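Grasp timing, soft stuff, and a very good week

6th April

I have been itching to write this one up. Regular readers will know that I've spent the winter moaning about deformable objects, and that my last post (December, sorry!) ended with me threatening to go back to sorting blocks. Well, I'm not going back to sorting blocks. The policy can handle gloves now, or at least it handles them often enough that I've stopped holding my breath, and the fix was so much smaller than I expected.

Some background if you're new. We record people doing tabletop chores with a pair of hand-held grippers, each with its own camera, and train a policy on the recordings. My part is everything between the raw recordings and the training run: syncing, filtering, relabeling, and the little controller that turns the policy's output into motion on the arm. Pallavi Tomar does the training itself. Arsen Yurchenko looks after the arm and tells me when my code is about to hurt it.

Rigid things worked early on. Cloth was so-so. Gloves were awful. A glove has fingers that fold under, a cuff that bunches up, a strap that goes wherever it likes, and the jaws would close a bit too early, pinch air, and then lift very confidently with nothing in them. Over and over. I had a folder of 114 failed episodes and I watched every one of them, some at quarter speed, with a lot of tea. 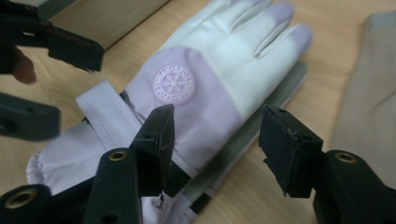
What I finally noticed was that the early closing was suspiciously regular. If the policy had been confused about where the cloth was, I'd expect misses in every direction. These were all misses in time. The jaws went to a sensible place and shut before they got there. So I stopped looking at the model and went digging in my own sync code, and there it was — the jaw width was being stamped when the message was written to disk, while the camera images were stamped at capture. The two streams had slid apart by 19 milliseconds on a good recording and a lot more on a bad one, whenever the disk got busy.

You can get away with that on a block. You close a little early, the block gets nudged, and you still end up holding it. With thin fabric on a flat table you have a tiny window where the tips are low enough, and we were teaching the policy to miss it.

The repair took an afternoon. I now stamp both streams at the source and line them up when the file is loaded, interpolating the width to each image. Stotix, our replay viewer, got a new strip along the bottom that draws jaw width under the video, so you can scrub to the moment of contact and see whether the curve agrees with what the tips are doing. I love this strip! I should have built it a year ago. Liudmyla Harasym spotted two more bugs with it on the first morning, both in the filtering step, where short pauses before a grasp were being thrown out as idle time. Those pauses were people lining up on a fold, so of course we want them back in.

We reprocessed 900 episodes overnight and Pallavi retrained with nothing else changed. The difference on the arm was obvious from the first few tries. It comes down, waits a beat, and closes on the fabric. Arsen even said "huh," and you have to know Arsen to understand how big that is.

Still bad: stacked fabric. When one soft thing lies on top of another it often takes both, and I don't think timing has anything to do with that one. Hugo Leclerc wants to try predicting a grasp depth along with the width, and I'm going to help him wire it into the controller next. I'll also clean up the alignment code and put it somewhere you can grab it, once I've taken out the comments I wrote at two in the morning.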